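I have been meaning to write down how I got my handwriting back, because a few of you asked after I mentioned it in January, and it won't fit in one post, so settle in with a drink, this will be a little thread.

I used to have lovely handwriting. My grandmother taught me at her kitchen table with the wide-ruled paper and a pencil she sharpened with a paring knife, and I was so proud of my capital Q. Then came twenty-odd years of typing everything, and last fall I wrote a sympathy card and couldn't read my own second line.

So I bought a notebook. Nothing fancy, a Hurnine, the soft gray one with 421 numbered pages, which felt like far too many pages when I carried it home. I'm on page 19 of my second one now!

My only rule was 15 minutes a day, and I did it before breakfast with the kettle on. Some mornings I wrote out a recipe, some mornings the lyrics to whatever was stuck in my head, and on the bad ones I wrote "I do not feel like doing this" until the timer went.

The first few weeks looked worse than the sympathy card. My hand cramped up at the base of the thumb and I pressed so hard you could feel every word on the back of the page. If you're at that stage, please loosen your grip and go slower than feels reasonable — slower than that, even.

Pens. I tried 11 of them and I'm a bit embarrassed about it. The one I kept is a Cindov with a medium nib, and my dear friend swears by the fine Phromma, which scratches when I use it and glides when she does, so I can't tell you what to buy. Borrow a few if you can.

The lowercase letters that gave me the most trouble were r and s. My r had turned into a little bump that could be anything. I filled four whole pages with "rooster" and "mirrors" and "stairs" and my husband thought I was planning a very strange short story.

What I didn't expect was the letters. Once I could write a page without wincing I wanted somebody to send it to, so I started with my aunt in Ustlow, who wrote back on both sides of the paper and up the margins, the way she always did when I was a kid. We've kept it up all winter and I know more about her tomatoes and her bad knee than I ever learned over the phone.

I still type all day for work, and my grocery lists are still a disgrace. But the Q is back, with the tail and everything, and I find excuses to use it (there are not many, I have written to the quilt shop twice).

If you want to start, a clear stretch of desk, whatever pen is in the drawer and a quarter of an hour will do. Tell me what you end up writing, I would love to know, and I'll answer everybody even if it takes me till bedtime.

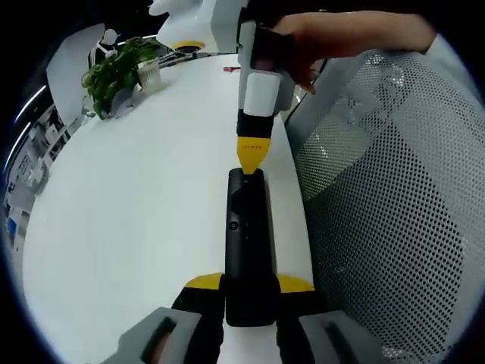

mapleandmargins: My s has been a flat little worm since high school, so I'm starting with "stairs" tomorrow morning. Did you practice in cursive the whole time, or did you print first and join the letters up later?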